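Teaching by hand vs. teleop for putting stuff on wire racks?

gearmoth
Joined: June
Okay, I am having way too much fun with this! I've been teaching my arm to set small boxes on a wire shelf, and so far I've recorded 200 demos, all of them by grabbing the arm and walking it through the move. Loss looks great. Then I let it run by itself and it stops short of the shelf and just hovers there. Should I switch to remote control?

plinko_232
Yes, switch. When you push the arm around yourself your own hands end up in the wrist view, and the policy learns to look for them. I went over to a Keltton leader arm and threw out every hand-guided demo I had. Best thing I ever did!

tallow
Don't throw anything out yet. I hand-guide everything and it works fine – you feel the contact, and you can't feel a thing through a cheap leader. Hold the arm up by the elbow and keep your fingers away from the wrist.

plinko_232
Sure, if your arm has an elbow you can reach. On the little Edeck you're basically hugging it.

tallow
Fair, I've got the bigger one.

gearmoth
Mine's the Edeck, so yeah, hugging. I tried teleop tonight with the Naltico app and did 11 demos before my wrist gave up. So smooth though!! I scrubbed through the recordings afterward and the wrist view is full of stuff I never thought about. 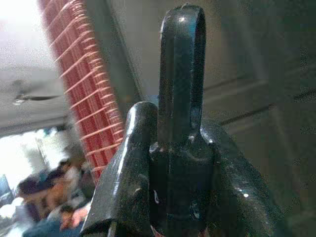 I also noticed I pause before every approach, like I'm lining up a putt. No wonder it hovers! It's copying me.

brondum_fan
Pauses are the killer. Trim them or the robot will happily learn to wait forever. The Brøndum scripts have a trim option, set it to 8 frames and watch a couple of episodes before you trust it.

tallow
I'd re-record before trimming. Trimmed demos came out jerky for me.

brondum_fan
Never had that, but I record pretty slowly.

gearmoth
Going to try both, trimmed teleop in one run and fresh hand-guided (elbow only, as far as I can manage) in the other. Same shelf, same boxes. Will post the results in this thread!

plinko_232
My money's on teleop. Start with your arm in a different spot each time too, that helped mine a lot.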